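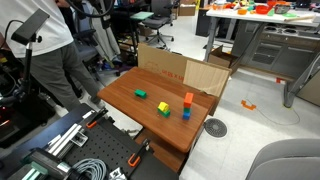 Block table with the three-high stack, orange over green over blue.

Stacking task, spring club build: what counts as a finished tower?
Posted in: Flidgate Robotics Club > Projects

vyanez
Starting a thread so we stop arguing this in the group chat. The task sheet says the arm has to build "a tower of three or more, any colors, free standing." The demo is in June and we have 11 people signed up to run it. I need a rule for scoring before then.

My proposal is that each run gets 5 minutes. A three-block tower is full points, a two-block stack is half, and a block lying by itself is nothing. The yellow one with the sloped top can only go last, so if you use it early you've capped your stack.

Valentina Yáñez

pegboard_pete
Fine with the points. Not fine with 5 minutes. My policy takes most of a minute to recover from one bad grasp. Can we do two attempts and keep the better one?

lindico_fan
Two attempts times 11 people is a long afternoon. I'd keep one.

Also, are we keeping the cardboard up at the back? I trained with it up. If it comes down for the demo the camera sees the chairs and the whole bench behind, and my success rate goes in the trash.

vyanez
Cardboard stays, both pieces. I'll put tape marks on the floor for the table legs too.

mossgate
I disagree with keeping it. If the thing only works in front of a sheet of cardboard, that should show up in the score. The Brerirstead team ran theirs against an open room last year and placed fine.

lindico_fan
They had 1,000 demonstrations. I have a lot fewer than that and I do them after homework.

mossgate
Then augment. Riquelme's notes on the club drive cover it, cropping and color jitter. Took me one evening.

pegboard_pete
Color jitter on a task with colored blocks, though? Mine started mixing up green and blue when I turned it up.

mossgate
Turn it down then. The rule says any colors, so it doesn't matter if it mixes them up.

pegboard_pete
It matters for the yellow one.

mossgate
OK, that one I'll give you. You could go by shape but the top camera doesn't see the slope very well.

tk_backrow
Different question. Does the table have to be square to the platform? In the picture it's on a diagonal, and all my data has the edge parallel. Also please check both orange clamps before every run. If the platform shifts even a little, the calibration is off and you'll be blaming the network for nothing.

vyanez
Diagonal is how it will be at the demo. Sorry, I should have posted that earlier. If your data is all parallel, record some more at this angle. The room is open until 5 most afternoons.

Clamp check goes on the sheet.

tk_backrow
Thanks. I'll come in and redo mine.

vyanez
Updated rules so far: one attempt, 5 minutes, cardboard up, table on the diagonal. Pete, I know you wanted 2 attempts. If we get through everyone early you can have a second one, unscored.

pegboard_pete
Unscored is no use to me but ok.

mossgate
I still want it written down that I voted for no cardboard.

vyanez
It's written down.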